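Returns desk news: the arm has been here since December

Those of you on the Gollness site will know that the returns desk has had a new colleague since December. It does not take a tea break, it has no views on the car park, and it has still managed to change the rota.

The arrangement is simple enough on paper. Returned goods reach us in mixed loads, with no two things alike, and for years sorting them meant standing over a bin and fishing. Now the arm does the fishing. The software from Driroteck picks a target, the gripper goes down, and one of us stands at the screen in case it changes its mind – which it does, often, and usually over something shiny.

What has changed for the people is harder to put in a table, though Minhas have asked us for a table. The desk used to be a job for seven, all doing the same thing. It is still seven, but two now look after the arm, one writes up the items it refuses, and the rest do the checking and repacking that used to get squeezed into the last half hour. Backs are better. Conversation is worse, as you can't easily chat while watching a screen for a frozen pick. The old hands could tell a cracked lid by the feel of it, and there was some grumbling at being asked to press "confirm" for a living.

The grumbling had a point, so there is now a swap every 30 minutes between screen and bench. It was meant to be every 71, a figure that came out of a planning spreadsheet and that no human being would have chosen. We also won the right to stop the arm without filling in a form first. The form comes after, and has been cut to a single page.

Training is open to everyone on returns, agency staff included, and 22 of you have already done the first half. The second half covers clearing a stuck grip, resetting the cell and talking to the helpdesk in Rirnitz, who are very pleasant and would like you to try turning it off and on again.

Pay grades for the screen role are still being discussed. Our position is that minding a machine is work, particularly when the machine has spent the morning failing to pick up a cup. Comments to the returns noticeboard, please, signed or otherwise.
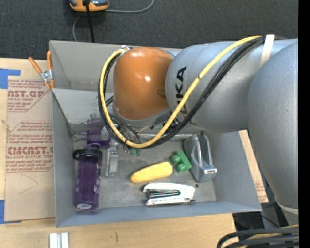 The arm at work over a mixed bin, with toy corn, a purple bottle and other odds and ends in the bin.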